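# El taller que devuelve la voz a los acordeones

En Jotmont quedan pocos oficios que se aprendan de oído. El de afinador de acordeones es uno de ellos, y lo ejerce Baltasar Rivadeneira en la planta baja de una antigua sedería.
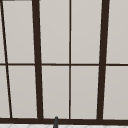
¿Por qué se desafina un acordeón que lleva años guardado?

Por la humedad y por la postura. El sonido nace en unas lengüetas de acero remachadas sobre placas de aluminio, y una capa mínima de óxido en la punta basta para cambiar la nota. Si además el instrumento ha dormido tumbado del lado equivocado, las pieles que cubren las ranuras se descuelgan y dejan de cerrar. El aire se escapa, la lengüeta tarda en arrancar y el músico aprieta más el fuelle, con lo que empeora las cosas.

Rivadeneira aprendió en la fábrica Breltum, que montaba instrumentos de estudio y algunos modelos de concierto. Entró como aprendiz en la sección de cera, donde se pegan las placas a los bloques de madera con una mezcla de cera de abeja y colofonia. Estuvo 11 años en la casa. Cuando Breltum cerró, compró en el reparto de enseres una mesa de afinar con su fuelle de pedal y dos cajas de lengüetas sueltas, y abrió por su cuenta.

«En la fábrica afinábamos deprisa y siempre lo mismo», cuenta. «Aquí cada acordeón trae el arreglo de otro, y el arreglo del que vino antes. A veces me paso la mañana quitando cola de contacto».

La cola de contacto es la queja común del gremio. Sujeta bien la placa, pero el siguiente que tenga que levantarla arrancará también astillas del bloque. La cera se reblandece con un poco de calor y permite sacar la pieza entera. También envejece: a las tres o cuatro décadas se vuelve quebradiza, y entonces hay que retirarla toda y encerar de nuevo.

## Raspar y escuchar

Afinar consiste en quitar metal. Si se rebaja la punta de la lengüeta, la nota sube; si se rebaja cerca del remache, baja. Rivadeneira usa un rascador de tres filos y mete una lámina fina de latón por debajo para que el acero no se doble. Da dos pasadas, sopla, comprueba, vuelve a raspar. Una lengüeta demasiado rebajada pierde fuerza y acaba partiéndose, así que prefiere quedarse corto y repetir al día siguiente, con el metal reposado.

El trabajo se complica en los registros con trémolo, donde dos lengüetas suenan a la vez con una pequeña diferencia entre ellas. Esa diferencia produce el batido característico. En el acordeón de baile de la comarca se ha preferido siempre ancho, casi agrio; los alumnos de conservatorio lo piden cerrado. Antes de tocar nada, el afinador pregunta qué música va a salir de allí.

Un modelo grande que pasó por la mesa en mayo, un Kanaujia de tecla piano, le ocupó nueve semanas. Hubo que cambiar las pieles, rehacer las esquinas del fuelle y reponer cuatro voces del lado de los bajos. La factura subió a 804 euros, y el dueño tardó en decidirse. Un acordeón de estudio nuevo, de la marca Umow, le habría salido más caro, y este había sido de su padre.

## Una alumna

Desde el otoño trabaja con él Sunita Nishad, que venía de reparar armonios. El mecanismo le resultaba familiar – lengüeta libre, fuelle, válvulas – aunque en el armonio todo está a la vista y en el acordeón cabe apretado en un cajón. Empezó por las pieles, que se pegan solo por un extremo, y lleva un cuaderno en el que apunta cada instrumento que entra: marca, estado de la cera, notas mudas, quién lo reparó antes si dejó firma.

Muchos la dejaban. Detrás de las rejillas aparecen nombres a lápiz, fechas, alguna cuenta. En un instrumento diatónico de la región encontraron anotado un precio en pesetas, 70, con una raya debajo.

Nishad quiere ocuparse también de los fuelles, que hoy se encargan fuera y tardan meses. Para eso hace falta cartón de buena fibra, tela engomada, piel de cordero y unos moldes que Rivadeneira no llegó a comprar cuando se vaciaba la fábrica. Han empezado a hacer uno de madera de haya, copiando un fuelle desmontado.

A quien tenga un acordeón en casa, los dos le dan los mismos consejos. Guardarlo de pie sobre sus patas, en su estuche, lejos del radiador y nunca en el garaje. Cerrar las correas del fuelle. Y tocarlo un rato cada semana, aunque sean escalas, abriendo y cerrando despacio con todos los registros.

El taller atiende por las tardes, a partir de las cuatro. Por la mañana se afina.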